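From: Deirdre Ó Súilleabháin
To: cell-automation list
Date: 2024-03-25
Subject: Re: [cell-automation] Staffing on the plating bench after the changeover

Marius Toma wrote:

> We are six weeks behind you on the same changeover. Two questions.
> First, did the bench operators keep their grade when the two-arm
> unit took over plate loading? Second, who resets the unit when it
> drops a part? Our vendor says the operator, our maintenance lead
> says maintenance, and the shift plan has a name in neither column.

Marius,

Grades first. All four operators at Varnau kept their grade. The job description was rewritten in March and now reads "bench operator, handling and supervision." Loading by hand is still in it, as the fallback. Zamfira Pană asked for that line and I would ask for it in your version too. Without it, the rate for manual loading has no written basis on the days the unit is down.

The numbers: manual loading ran at 2,075 parts per shift with two people. The unit is planned at 2,000 with one person supervising two benches. The plan does not include changeover between part families, and that time currently lands on the supervisor. We logged 209 stops in the first month. Most were grasp faults on the small cubes. They have rounded edges, and the grip force that holds the big parts squeezes the small ones out of the fingers.

On resets, we split it by fault class. Class 1 (part dropped or misplaced, arms in hold) is the operator's. Class 2 (joint, cable or hand fault) is maintenance's, and the operator does not reach into the work area. Callum Morrison wrote the one-page sheet and I can send it.

The small-part trials are run on a plain white table away from the line, one cube on a light blue plate, a hand on each side.

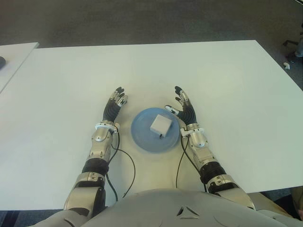 Operators now get two hours a week on those trials, paid at the normal rate, and they fill in the grasp log themselves. The fault descriptions got a lot more usable after that. "Slipped" became "slipped toward thumb, part low on plate," and the engineers can work with that.

Still open on our side:

- Night shift has one trained supervisor. If she is out, the unit stays off.
- Drendik, our scheduling package, counts a Class 1 stop as operator idle time. Ticket 710, no fix date.
- Wrist cable routing. The cables run free over the tabletop, and I want clips before we add a second plate.

If your maintenance lead wants to compare fault classes, Lăcrămioara Furtună keeps our list and is on this thread.

Deirdre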